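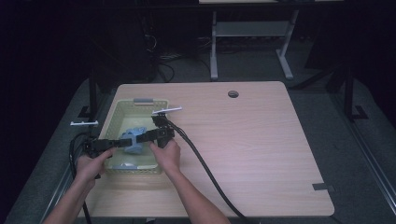 Pourquoi la collecte a-t-elle pris du retard cet automne ?
À cause d'un faux contact dans le câble d'une pince tenue à la main, qui nous a abîmé une partie des enregistrements avant qu'on comprenne d'où ça venait.

Voilà, c'est dit, et maintenant je vous raconte tout ça un peu plus proprement, comme promis au téléphone. Rapport d'avancement du projet Numine, à l'attention de la fondation Memasance, arrêté au 4 décembre 2021.

D'abord les chiffres, je sais que vous les attendez. Nous avons 1 941 démonstrations enregistrées pour le rangement de linge et de petits objets dans un bac. Sur ce total, j'en ai mis 502 de côté. Elles ne sont pas supprimées, elles dorment sur un disque à part, mais je ne veux pas qu'elles servent à l'entraînement tant qu'on ne les a pas revues.

Le symptôme, au début, était vraiment agaçant : on prenait la pince, on faisait le geste, tout semblait normal, et à la relecture l'ouverture des doigts restait figée pendant une demi-seconde puis sautait d'un coup à la bonne valeur. La position, elle, était bonne (les marqueurs blancs étaient bien suivis du début à la fin), donc on a naturellement accusé le logiciel. J'ai perdu deux semaines là-dessus. J'ai réécrit la synchronisation, changé l'ordinateur d'acquisition, soupçonné l'horloge... et les sauts revenaient, surtout en fin de séance, ce qui aurait dû me mettre la puce à l'oreille !

C'est en tenant la pince à deux mains au-dessus de la table, à l'horizontale, et en bougeant doucement le gros câble noir à la sortie du boîtier que j'ai enfin reproduit la panne à volonté. Le câble traverse le plateau en biais et pend ensuite dans le vide, alors chaque geste un peu ample tire sur le connecteur. À force, un conducteur s'est fatigué. L'atelier El Ouafi a ouvert le boîtier et confirmé : gaine intacte, cuivre presque rompu juste derrière la fiche.

Il y a aussi un petit volet sécurité, et je préfère vous l'écrire noir sur blanc. Le 22 du mois d'août, la même coupure s'est produite pendant un essai de reprise sur le bras. Le bras a reçu une consigne de fermeture périmée et a serré le bord du bac au lieu de s'arrêter. Personne n'avait la main dedans, le bac a juste été marqué, mais le système aurait dû se mettre en défaut tout seul et il ne l'a pas fait. À l'époque je l'avais noté comme un simple incident de réglage. C'était une erreur de ma part.

Ce qui est fait : câble remplacé, serre-câble vissé sur le boîtier, et arrêt du bras dès que la mesure d'ouverture ne bouge plus alors que l'horodatage avance. J'ai testé cet arrêt en débranchant la fiche en plein mouvement, il se déclenche bien.

Ce qui reste : faire passer le câble par le haut (Tanetetti nous a envoyé un devis pour une potence, je vous le transmets à part), relire les enregistrements mis de côté et revoir les gaines au sol, qui sont un peu la jungle.

Côté budget, la réparation tient dans la ligne maintenance. Pour la potence en revanche il me faudrait votre accord avant la fin du mois, sinon la commande glisse à l'an prochain. Et si vous voulez passer voir le poste, dites-moi quel jour vous arrange, je bloquerai un créneau sans collecte.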